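Workshop > Grippers > Water tray test

Water Tray Test for Two-Finger Grippers
23 Oct 2018
By Rawan Moussa

If you want to know what a gripper is really like, give it something small that drifts away when touched. We run this on every pair of fingers that comes through the Prutix bench, and I still get excited each time! It takes an afternoon, costs next to nothing and shows you more about finger shape and closing speed than a week of picking up blocks.

You will need two arms, a shallow plastic tray, a couple of buckets and a bag of small floating toys. Fit the same model of gripper to both arms for the first round. Put the tray where both can reach it without stretching, then fill it until the toys float clear of the bottom.

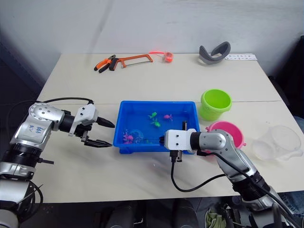 Does the tray need to be fixed to the table? Leave it free for the first round, so a clumsy approach shows up as a shove you can measure, and tape it down later if you want cleaner grasp numbers.

Step 1. Set the opening. Start with the fingers fully open and bring them in slowly – slower than you think. A fast finger makes a wave and the toy is gone before you close. I begin at 50 mm per second and only go up once the grasps look boring.

Step 2. Check the cables. Move each arm through its whole path with the gripper empty and watch the slack. A loop that hangs fine at rest can dip into the water on the way back. Iker Paredes caught one of mine just in time (thank you, Iker).

Step 3. Try the rim. Before going after any toys, line one finger up inside the tray and the other outside, and stop there. If your camera calibration is off, you'll find out now.

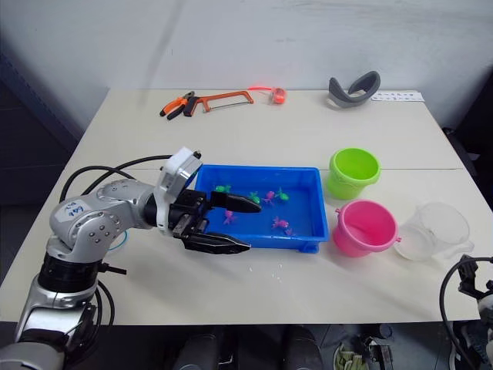
Left gripper at the near edge of the tray, fingers open, one on each side of the rim.

Step 4. Run the grasps. We do 300 per finger set, split evenly between the arms, and log every attempt as held, slipped or missed. Dropping a toy over the bucket counts as held. Dropping it over the table doesn't, however much you want it to.

Step 5. Swap the fingers and go again. Keep the water level and the starting pose the same.

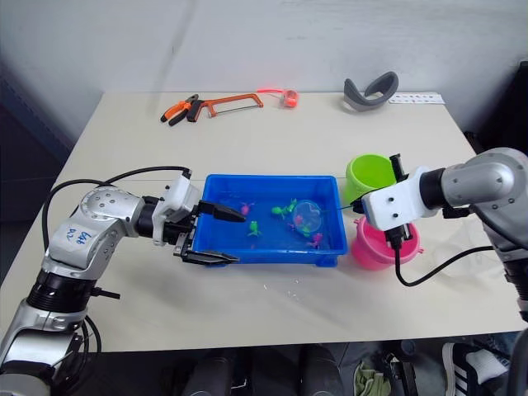 Two-arm rounds are where the comparison gets fun. Give each side its own job and score them separately, or a good left hand will hide a weak right one. With the left fingers open around the end of the tray and the right gripper with the little black handle sticking out of it, you have two very different grips to judge in the same run – one wide and careful, one fitted with something thin. Watch the thin one for slow twisting. Our smooth Drastness pads let the handle turn; the ribbed ones kept it still for the whole round.

I'll post the full log in November, all 1034 attempts, once Behrouz Azimi has checked my spreadsheet.

Contact the Prutix bench | Copyright 2018 Prutix | Back to top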